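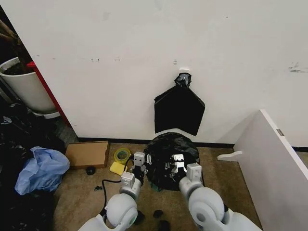

The Utov site at Cotgate occupies the upper floor of a former printing works built in 1959, and most of what happens there is teleoperation: an operator drives a pair of arms through a household chore, the joint positions and camera streams are logged, and the log becomes one training example. Ramesh Dhillon, who runs the collection floor, showed our group through in August. The first station on the tour was waste handling, with a round black bin on tan-brown carpet, its liner bulging over the rim, and two white arms with parallel grippers working above it. The knotted black bag hanging from a hook on the wall behind belongs to the same task family, which Utov calls "liner and bag".

Black film on a black bin is a poor target for a depth sensor. Dhillon said the glossy folds return patchy depth at best, and the group stopped relying on it for this family early on. The policy takes colour images and joint state only. Grip force is not measured directly; motor current stands in for it, which he described as adequate for film and inadequate for anything brittle.

Each task is written up as a one-page sheet before collection starts. The sheet gives the start condition, the end condition, the permitted variations and the grounds for discarding an episode. For liner work, an episode is discarded if the film tears, if the bin tips past recovery, or if the operator pauses long enough to trip the idle timer. Failed grasps followed by a successful regrasp are kept and tagged. These were discarded in the first round of collection, and the resulting policy would close on air and carry on to the next step as if it held something.

The target for the family is 900 accepted episodes, collected in blocks of 200 with a review between blocks. The final block is a short one. Between episodes the operator resets the station by hand, and between blocks the layout is changed: bin position, objects on the floor, door angle. Cardboard, tape, sponges and loose bags are all on the permitted list as floor objects. Dhillon's view is that clutter should be moved often and without much planning. His operators, left alone, put things back where they found them, so the sheet now includes a randomised placement card drawn before each block.

Ottar Solheim took us through the annotation room next. Episodes are segmented into phases (approach, pinch, lift, spread, release) by a model, then corrected by a person. Pinch and lift are the phases most often corrected. With thin film the moment of contact is hard to place from video, and two annotators given the same episode will commonly disagree by several images. Solheim does not try to force agreement. Both labels are stored and the training code samples between them.

The software side was covered quickly. Logging runs on an in-house package called Tripathi, which writes every stream against one clock and refuses to save an episode if any stream drops out. Vonlow is the review tool, a browser page with synchronised video, current traces and an accept button. We were allowed to review a few episodes ourselves. It is slow work. The current trace turned out to be more useful than the video for spotting a slipped grasp, and I would have liked more time with it.

Questions at the end were mostly about transfer. Dhillon would not give success rates for the current policy. He did say that changing liner thickness degrades results more than changing the bin, and that white and clear liners are scheduled as separate blocks once the black ones are finished. Asked about simulation, he said they had tried it for film and shelved it.

Practical notes for anyone booking: the tour takes most of a morning, flat shoes are required, and photography is allowed on the collection floor but not in the annotation room. Parking is behind the building, entered from the lane. The lift was out of service when we visited, so allow for two flights of stairs.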